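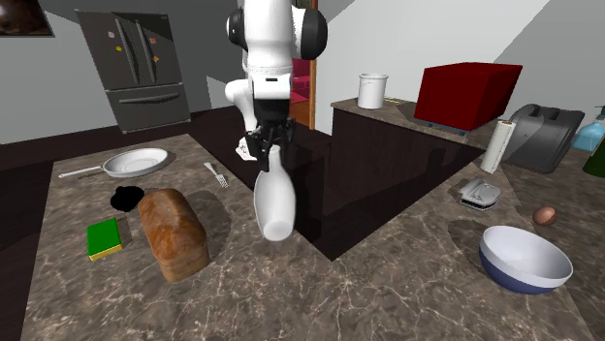 4. Fitting and sealing the worktop

This site uses cookies to remember your settings. Accept | Manage

Published 15 July 2020 by the Plinitico technical desk
Print this page | E-mail this page

This section covers the fitting of Drokport stone-effect worktops to standard base units. Read section 3 (Levelling the units) first. The units must be level along their full run before any worktop is lifted into place.

4.1 Before you start

Leave the worktop flat in the room for two days. Do not lean it against a wall. Lengths over 2000 mm must be carried on edge by two people.

Caution: Turn off the water and electricity to the kitchen before cutting openings for a sink or hob.

4.2 Dry fitting

1. Place the worktop on the units and push it against the back wall.
2. Check the overhang at the front. It should be the same at both ends.
3. Mark any high spots on the wall with a pencil. Gaps of up to 5 mm at the back will be hidden by the upstand.
4. Where a run stops beside a free-standing cooker, leave 3 mm clear on each side — more if the cooker maker's instructions ask for it.
5. Lift the worktop off and trim the back edge to the pencil line.

Note: Worktops in the Lâm range have a finished edge on one long side only. Check which side faces the room before trimming.

4.3 Sealing the cut edges

1. Sand each cut edge with 400 grit paper, then with 800 grit. Sand along the edge, never across it.
2. Wipe off the dust with a dry cloth.
3. Brush on one coat of Zolen edge sealer and leave it for four hours.
4. Apply a second coat. Pay attention to the inside corners of sink openings, where most water damage begins.
5. Leave overnight before fixing.

Caution: Edge sealer gives off fumes. Open a window and keep flames away until the second coat is dry.

4.4 Fixing

1. Put the worktop back in position.
2. Drive the screws up through the corner brackets of each unit. Use only the screws in fixing pack 534. Longer screws will break through the surface.
3. Tighten each screw by hand. Do not use an impact driver.
4. Run a bead of clear silicone along the back edge and smooth it with a damp finger.

Note: Screws in the slotted brackets should be left a quarter turn loose, so that the worktop can move slightly as the room warms and cools.

Do not use the sink for 24 hours after applying the silicone. For upstands and end panels, go to section 5.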